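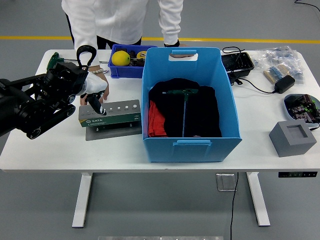
Community > Clubs > Talk to a Tutor

Dragica Spahić does not think much of robot competitions, and she has helped run a team for five years. I had gone to meet the club expecting the usual talk about the jobs of the future. I'd barely sat down before she was telling me what was wrong with it.

"Parents come on open night and they see the arm move and they clap," she said. "I want to ask them what they're clapping for. It moved. A garage door moves."

The club is called Tala and it takes students from Year 9 up. This season's project is sorting: tools and bits of workshop clutter have to go from the table into the right container, with no student touching the controls once the run begins. The name they've given their entry is Stutero. The regional round is on 3rd May.

I asked whether sorting a workbench was a problem that needed a robot. Spahić laughed. "No. My mother would do it in two minutes and complain about you while she did it."

Rok Grgić, who is 16 and writes most of the code, took the question more seriously than I'd meant it. He said the hard part was anything soft or floppy. "Cloth is horrible. A lemon is fine, a lemon's just a lump. You put a hex wrench on top of some cloth and now it's got to work out where one stops and the other starts." He has a spreadsheet of every run since September, 263 of them, and he showed me the column for failures without any embarrassment. It was a long column.

What counts as a pass? That was the bit I kept coming back to. The team's poster in the hallway says 100 per cent on single objects. Grgić admitted this meant one object at a time, on a clear patch of table, with the lights on. With everything out together, the best they've managed is four objects in a row.

"So the poster's a bit cheeky," I said.

"The poster's for the sponsors," said Spahić.

The main sponsor is Kelmendi, a local parts supplier, which covers the entry fee and sells the club its cables and components at cost. Its contact for the program, Krešimir Jurić, told me by phone that the company was "investing in problem solvers". I asked how many former club members had gone on to work there. He said he'd have to get back to me, and he hasn't yet.

Lamai Yensuk is the student I'd have liked more time with. She joined for the electronics and says she still finds the competition side dull. "You spend weeks making it do one thing on one table. Then you go to the comp and their table's a different height." She has been soldering a small sensor board on the side, which has no place in the rules and earns the team no points. Spahić lets her get on with it. "That's the learning," she told me. "The trophy is for the cabinet."

I still don't know if the club teaches more than a decent woodwork class would, and Spahić wouldn't swear to it either. She did say that Grgić used to hand in nothing at all, and now he argues with her over decimal places. He said that was unfair, he'd handed in some things.

Tala meets after school during term. New members can ask at the front office.

We use cookies to improve your experience on this site. By continuing to browse you agree to our use of cookies. Accept | Manage settings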